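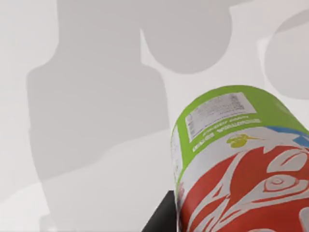 Wrist view in the simulator, gripper finger beside a tall printed canister.

Vamell Lead-Through Kit
Teaching handle, remote station and simulator license for small robot arms

The Vamell kit lets an operator show an arm a task in one of two ways: by moving the arm by hand, or by driving it from a remote station. Both ways save the same kind of recording, so demonstrations can be mixed in one task file.

Teaching by hand
The handle clamps to the arm just behind the gripper. Squeeze the grip and the joints go slack enough to push. Let go and the arm holds its position. A thumb switch opens and closes the fingers, and a second button marks the start and end of a demonstration. If a try goes badly, hold the second button for 3 seconds to throw it out.

Teaching by remote control
The station is a small copy of the arm that sits on a desk. Move the copy and the real arm follows. The operator can work from the wrist view alone or add a fixed camera on the second video input. Speed scaling is set with a dial on the base. We suggest starting at the low setting for tall objects such as cans and bottles, which tip easily when a finger touches them near the top.

Practice in simulation
The same station plugs into the Karagiannis simulator. Cylinders, boxes and bottles with printed surfaces come with the license, and lighting can be changed between demonstrations so that shadows fall differently across the table. Recordings made in simulation open in the same editor as the ones from the real arm.

In the box
Teaching handle with clamp
Desk station with power supply
2 station cables
Simulator license, one seat
Printed setup guide

Specifications
Supported arms: 6 or 7 joints
Cable length: 3 m
Video inputs: 2
License term: 18 months
Operating system: Linux

Ordering
The kit ships from our Storkuditz warehouse. Clamps for other wrist sizes are sold separately; send us the diameter before you order. Extra simulator seats can be added at any time and end on the same date as the first one.

Repairs are handled at the Curkau shop. Please remove the handle from the arm and pack it with its clamp. Orders placed in November ship in the order received.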